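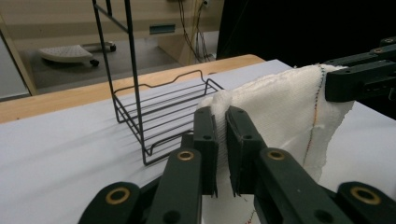

Meenakshi Salian asked over the line whether the lock gauge at Hasard still read low, and Vesis answered that it read what it had always read.

"Then it's wrong by two inches," she said.

"It was wrong by two inches in February. Now it's three."

She entered three in the ledger, dated the line 29th December, and left the remarks column blank. The correction formula on the inside cover had been worked out for the old float. The new float was heavier and sat deeper in the well. Marchand had promised a revised table before he retired, and the table had not come.

"Open the upper sluice to the second mark," she said.

"By the gauge or by the water?"

She looked at the barge list. One vessel, the Filteler, loaded with gravel, drawing almost everything the channel had.

"By the water."

The line hummed for a while. Vesis set the receiver down on something hard, and she heard the ratchet go over, stop, and go over again. When he came back he gave her the level without being asked. She wrote it next to the other one, in pencil, and initialed both.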